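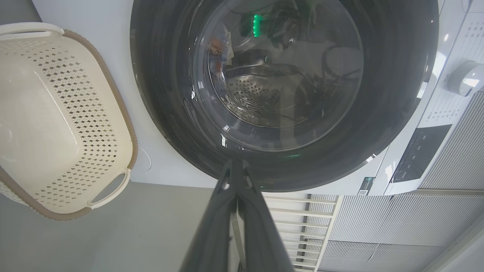
### 4.2 Waiting as a household activity

When we planned the diaries we thought of waiting as the gap between chores. Participants in Gosa and Zulov wrote about it as a chore in its own right, with its own skills and its own small pleasures, and this was easily the most exciting surprise of the project. Of about 1000 diary entries, 430 mention waiting for something at home: bread to rise, a wash to end, paint to dry, a child to fall asleep, the boiler to come back on. Very few describe that time as empty. People fill it, stretch it, hide inside it and share it out.

Our coding began with the two kinds of waiting proposed by Zoëga and Van Beek, which they call held and loose. In held waiting the person stays close to the thing being waited for and can't easily leave (a pan of milk, a phone call to the council). In loose waiting the person is free to go elsewhere in the home but keeps a part of the mind on it. The distinction worked beautifully for kitchens. It worked much less well for everything else, and we spent a good part of July arguing over entries that seemed to move from one kind to the other and back again within a single afternoon.

Laundry is a good case. It ought to be loose waiting at its purest: the door is shut, the programme is chosen, and the person walks away. But many diarists never get very far. One woman in Zulov wrote that she "can't start anything proper" while the machine is on, so she does what she calls crumbs - a drawer, a letter, the leaves of one plant. A retired bus driver in Gosa sits on the stairs with the radio for the last part of every wash, because he likes to hear it slow down. Neither of them has to be there. We first coded both as held, then as loose, and in the end Mitali Kanagaratnam suggested that we stop asking where the body was and look at what size of task people allowed themselves. That changed everything!

Task size turned out to be a lovely thing to code. Diarists are precise about it, even when they are vague about the clock. They write "not long enough for a bath", "long enough to ring Mum but not my sister", "a two-cup wait". These phrases measure time by what fits into it, and they are often shared by everyone in the home, so that a teenager and a grandparent will both say "a two-cup wait" and mean much the same thing. Rathnayake's older work on village kitchens reports similar phrases, and we were delighted to find them alive and well in flats with timers on every appliance.

The end of a wait deserves as much care as the middle. Several diarists separate the moment when a thing is finished from the moment when they treat it as finished. Bread is left on the rack, a kettle clicks off and is boiled again later, and a wash sits in the drum while the person decides whether they have the energy to hang it. We call this stretch the overhang. Its length varies a great deal between homes, and it is where most of the disagreements in the diaries are found. Who heard the beep? Whose turn is it, if both heard it? Figure 3 shows the sort of appliance most often named in these entries.

*Figure 3. Front-loading washing machine, door open, with laundry in the drum.* 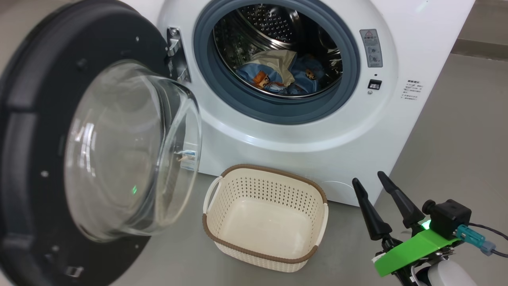
Couples who otherwise wrote very little could fill half a page on the overhang. In one Gosa home the rule was that whoever loaded must unload, and both partners recorded, on separate days, having pretended not to notice that the wash had ended. In another, the person who cooked was let off everything else until the plates were dry. Nusrat Paul, who coded these entries, noticed that such rules are rarely stated anywhere except in the diary itself. Writing things down seems to have let people see a rule they had been following for years, and a few changed it during the study. We have kept those entries in the analysis and marked them separately in the Wedent coding sheets.

There are limits to what diaries can tell us here. People write when they have a moment, so waits that were crowded with other work are surely under-recorded, and parents of small children told us as much. Some entries were plainly written in one go at the end of the week. Tharindu Bepari compared the later entries with the same diarists' early ones and found them shorter, with fewer of the phrases for task size, though the overhang was described just as fully. We take up the question of memory in Section 5, together with the follow-up interviews.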